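Wimton Seed Library: where we are at the halfway mark

Mon 27 July

Hi Roxana, and hello to everyone else at the Bhattacharjee Fund who gets these passed along. You asked for something a bit looser than the spreadsheet this time, so I'm taking you at your word. The spreadsheet is attached to the email anyway.

The short version: the seed library is open, people are using it, the beans are going great, and the germination testing is behind. Money is fine. I'd like to move a little of it, see near the end. 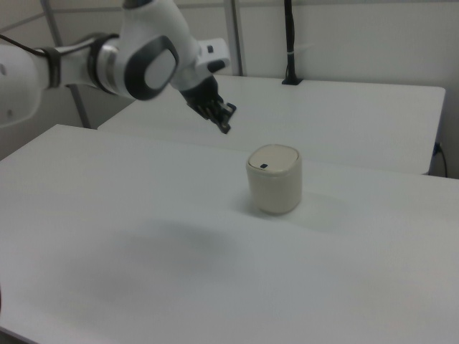 4 min read

Borrowing

We've handed out 1,197 packets since opening day, which is a lot more than I put in the application (I guessed 700 and thought I was being cheeky). Tomatoes went first, then every kind of bean, then anything with the word "purple" on the label. Nobody wants rutabaga. I have tried moving it to eye level and I have tried a recipe card, and I still have nearly all the rutabaga we started with.

We have 498 people signed up now. A good chunk joined in one weekend after the piece in the Wimton paper, and we ran out of the little envelopes and had to fold our own out of printer paper until the order came. If you got one of those, keep it, they hold up better than the real ones!

What I can't tell you yet is how many people will bring seed back. That's the whole idea of the thing, and most of it won't ripen until the end of August or later. Lettuce and peas have started trickling in. Some of the peas came back in a sock.

The bean project

This is the part I'd happily talk about all day. Myrto Katsaros has been growing out the Skarnedetti, the old climbing bean that used to be all over the Bretia side of the valley, and she now has two full rows of it on poles behind her house. You'll remember we only had a jar of it to begin with, and half of those were cracked. She planted 40 beans and lost a few to slugs in the first two weeks, then put down crushed eggshells, then gave up on the eggshells and went out at night with a flashlight. The flashlight worked.

The plants are taller than the poles now and the pods are setting. We're leaving every one of them to dry on the vine, so no eating this year, and I'm told this has been hard on the household. If the weather holds we should have enough for a small first release next spring, maybe five beans to a packet with a promise to return ten.

Two people from Bretia have gotten in touch to say their grandparents grew it. One of them is sure it was always cooked with the pods on, the other is just as sure that would be a crime. I've written both versions down for the booklet.

Germination tests

OK, so this is the late one. The plan was to test every donated batch before it goes on the shelf: a few seeds on a damp paper towel, in a bag, somewhere warm, check them after a week. It's easy work but it piles up fast, and when borrowing took off in May I let it slide. We've done the tomatoes, peppers, squash and most of the greens. Onions and carrots are still waiting, and those are the ones that go stale quickest, so really I should have started there.

I've set aside Wednesday evenings for it until we're caught up. Anything that does badly gets a yellow sticker and a note to sow thick.

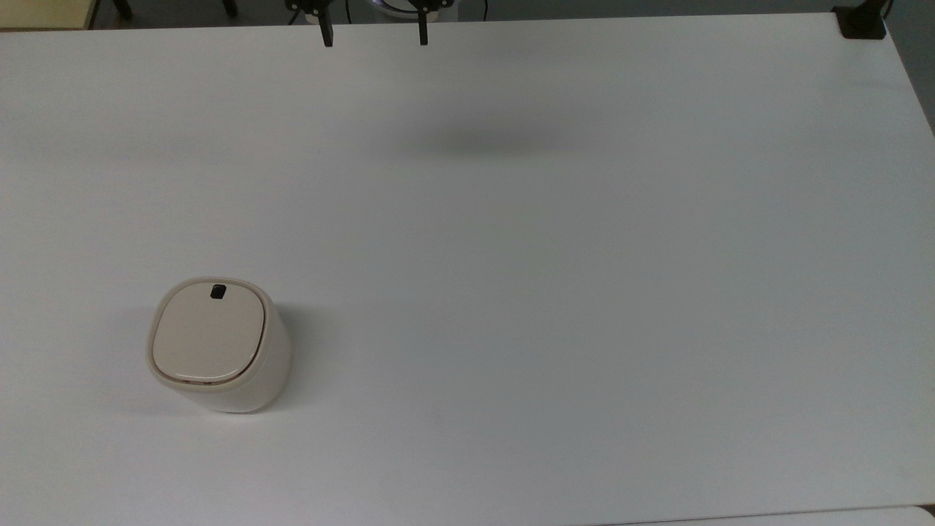
Money, and one request

Spending is close to plan. Shelving came in under, envelopes and labels came in over, and the two pretty much cancel out. We haven't touched the printing line because the booklet isn't written (my fault again, I keep adding beans to it).

What I'd like to do is move part of the printing money over to a small dedicated fridge for long-term storage. Right now the backup seed lives in jars in my own fridge next to the mustard, and with the Skarnedetti harvest coming I'd feel a lot better if it had a place of its own. We'd print a shorter booklet and put the rest online. I haven't bought anything and won't until I hear from you – a yes or no by email is plenty.

Coming up

Seed cleaning afternoon in August, for anyone who wants to learn how to do tomatoes. It smells terrible and people seem to love it. After that it's returns season, the bean harvest, and getting the fall garlic list sorted out before everybody asks me for it at once.

Roxana, if you're anywhere near Wimton this summer, come see the beans. Myrto says mornings are best – by noon she's hiding indoors with a fan. I'll send the next report once the returns are counted.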